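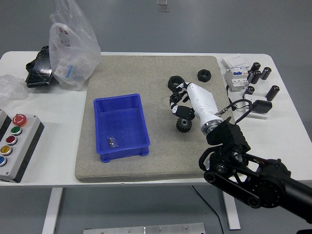 Blue bin, two black nuts and one small toothed gear, on the big mat.

The Great Fastener Sort, page one

Hello and welcome to the sorting gallery! If you've come over from the main workshop pages you'll know that the hardware cupboard at Saltberg had got completely out of hand, and that I'd been promising to deal with it since last May. Well, it's being dealt with. The picture is at the top.

What I like about it is how little there is left on the mat. A blue bin on the left with one small clear bag of dark screws in it, a few black bits over on the right, and a good bit of lovely bare mat. If you'd seen that cupboard you would understand why I find this so soothing. (Jaime Salgado says I should print it out and hang it over the kettle. I might.)

The notes below are the bits people keep asking me about, in no sensible order.

The blue bin
It's a cracking colour, isn't it? Bright blue plastic, ribbed across the bottom, sides that lean out a bit, and little feet underneath. I was dead set on grey ones to match the shelving and Janaka Miah talked me out of it, quite rightly, as you can spot a blue one from the far end of the room and dark screws show up in it a treat. We have 6 now and I'd happily take more. The ribs are a mixed blessing. Anything bagged sits on them nicely, but tip in loose washers and you'll be picking them out of the grooves with a fingernail.

The little clear bag
Screws stay bagged until they've been matched to a label. That's my one firm rule and I've been a bore about it. The old way was to tip everything into a biscuit tin and hope, and I did that for years, so I'm not pointing fingers at anybody but me.

The nuts
One of them is lying flat so you can see straight down through the hole, and the thick round one is on its side. I'm fond of the round ones. They feel good in the hand, nice and heavy for their size, and they roll off everything, which is where the mat comes in. The hex ones behave themselves. Both go into the same drawer for now, under "black, chunky", until Ashraf Salem has been through with his thread gauge and told me what I've really got. He's threatening a proper chart.

The gear
You may have to hunt for it, it's the small black one standing up on its edge with the teeth showing. Gears were never meant to be part of this job at all! They kept turning up in among the nuts and I couldn't bear to put them back, so they've now got a tub of their own with a lid. If anyone reading is short of a small black gear, do ask, I may well be able to help.

The mat
More questions about this than anything else. It's the large square one, a sort of grey-beige, and it takes up most of the middle of the white table. Dark parts on a bare white table are easy enough to see, I'll grant you, but I got tired of the clatter and of chasing things across the floor. Jin-sol Bae found it in the back of the store and very nearly threw it out. I give it a shake outdoors at the end of a session and it's ready to go again.

The back corner
Yes, I know. The big see-through bag with the red printing, and the crumpled bit of clear wrap over to the left. There's a package with a blue label inside the bag and that's on my list for next time, along with whatever else has gathered up at that end of the table. I do the middle first and work outwards. Tonantzin Ponce does it the other way round and starts with the packaging, and her table always looks better than mine halfway through, but we finish level.

How far we've got
The tally book was at 3,732 pieces when I closed it last, with 3 shelves of the cupboard cleared and wiped down. Drawer labels are done for the screws. Nuts are next, then springs, which I'm dreading a bit as they tangle if you so much as look at them.

If you have spare lidded tubs, small ones, please drop them in the crate by the door. No margarine tubs please, we have plenty!

Page added 5 March 2024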